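The Black Shirt

Nandi Jacobs came to the house on Dlamini Road in June, when the mornings were cold and the light arrived late. She had one suitcase and a paper with the address. Her aunt, Zanele Le Roux, opened the door and said only, "You are thin. Come in."

On the second day they began with the clothes. Zanele had a long white table for this work, and she believed that a shirt could be folded well only if it was first laid completely flat.
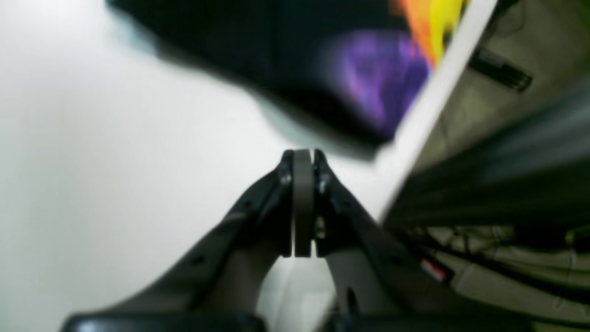
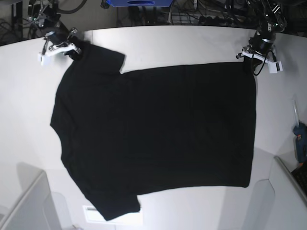
"Black is the most difficult," Zanele said. "On black you do not see the crease. You must find it with your hand."

Nandi put her palm on the cloth and moved it slowly from the neck to the hem. She found one crease near the sleeve, and then another one, very small, which she would have left alone at home. At home she had kept her shirts on a chair.

"Whose was it?" she asked.

Zanele did not answer at once. She went to the window, where the kettle was, and filled it.

"Your uncle drove for Sernus," she said. "Twenty-nine years. They gave the drivers a gray shirt with the name on the pocket, and he hated it. When he came home he changed into a black one before he even greeted me. He had many of them, all the same. He bought them at Postero, when Postero was still a shop."

Nandi remembered her uncle very little. She remembered a bicycle and a voice which sang in the next room. She had been seven years old when she last visited, and she had spent most of that visit under a different table, with a cat.

"Do you want to keep them?" she asked.

"I want to fold them. After that I will know."

So they folded. The sleeves went in first, then the sides, then the bottom was brought up to the shoulders. Zanele pressed each one with her forearm, as if it was dough. Nandi's shirts came out wider than her aunt's, and the pile began to lean. Zanele took the crooked ones from the middle, opened them and laid them flat again — without a word, but also without anger.

At eleven o'clock they drank tea. There was a bus to Zikora at noon, and a woman there who collected clothes for the school. Nandi had seen the letter from her beside the telephone. It was open, and it had been folded and unfolded so many times that it was soft like cotton.

"I can carry the box," Nandi said. "If you decide."

"The bus is 398 steps from the door," said Zanele. "He counted it, in the year his knee was bad. With a box it is more."

She stood up and washed the two cups. Then she took one shirt from the top of the pile, one of Nandi's, too wide and with the collar a little to the left, and put it on the shelf by her bed. The others she gave to Nandi, who placed them in the box and closed the lid.

They left the house at half past eleven. Zanele walked in front with the key in her hand. At the gate she stopped and looked back at the box.

"Hold it from below," she said, and opened the gate.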